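Storing and Caring for a Manga Collection: Household Tips
Posted Saturday, August 14, 2021, by Ginette MacDonald

Most manga is printed on cheap, high-acid paper and held together with hot-melt glue. Both dislike heat, light and damp. The notes below apply to ordinary paperback volumes kept in an ordinary house.

Shelving
Stand volumes upright, packed firmly enough that none lean but loosely enough that one can be pulled out by the sides of its spine. Hooking a finger over the top of the spine tears the dust jacket first and the binding later. Oversized editions and box sets go on a separate shelf. Mixed heights leave the taller books unsupported at the top, and they bow.

Leave a gap behind the books for air. An outside wall is the worst position, followed by any wall shared with a bathroom. My own shelves hold 84 volumes per bay, double-stacked, with a riser under the back row. Check the middle of each board with a straightedge in October and again in spring. If it sags, turn the board over.

Light
Red and pink inks fade first. If the spines face a window, fit a blind or move the bookcase. Clear sleeves slow scuffing and do little against sunlight unless the packaging says they filter UV.

Cleaning
Dust the top edge with a soft, dry brush, working from the spine outward with the book held shut. Coated jackets can be wiped with a barely damp microfiber cloth. Take the jacket off first. Uncoated jackets get the dry brush only.

Price sticker residue: warm the label with a hair dryer on low and peel it back at a flat angle. Rub what is left with a white vinyl eraser. Solvents will lift ink from matte jackets — test on the inside flap if you must use one. Keep drinks off the table while you work. 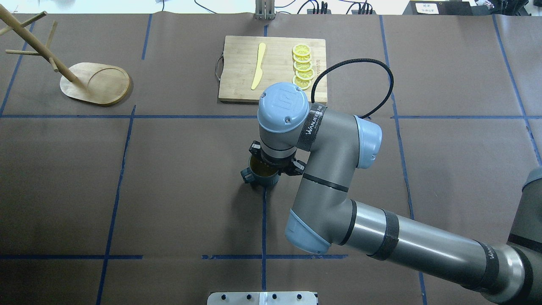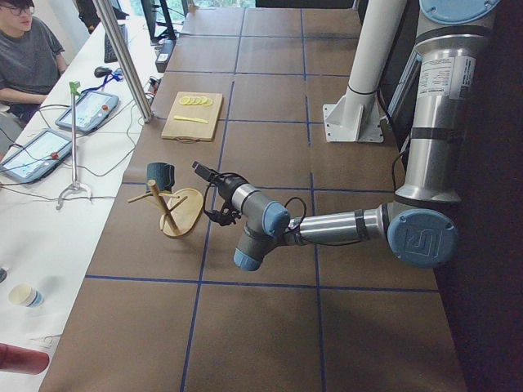
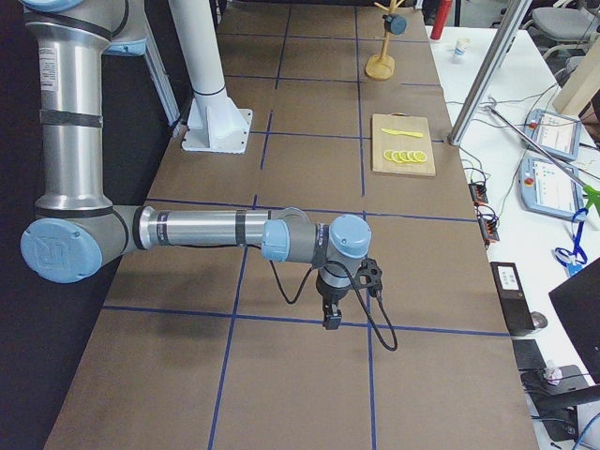

Gordon Grewal wrote in to say that the hair dryer softened the spine glue on two of his older volumes, and that he now slides the jacket off and warms it flat on a cutting board. I have since switched to his method. It takes longer, but the book block stays cool.

Musty volumes
Stand the book open like a fan in a dry room for a day. Then put it in a lidded tub with an open dish of baking soda, not touching the pages, and leave it for a week. Repeat if needed. Visible mold is a different problem: bag the book and keep it away from the rest.

Loose pages
Run a thin line of PVA along the inner edge with a toothpick, seat the page, close the book and weight it overnight with waxed paper on both sides of the repair. Rubber cement yellows. Clear tape shrinks and pulls the page with it.

Boxes
For long storage, use small cartons and lay the books flat, spines alternating. Label two sides with series and volume range — the lid always ends up on a different box. Keep cartons off concrete floors.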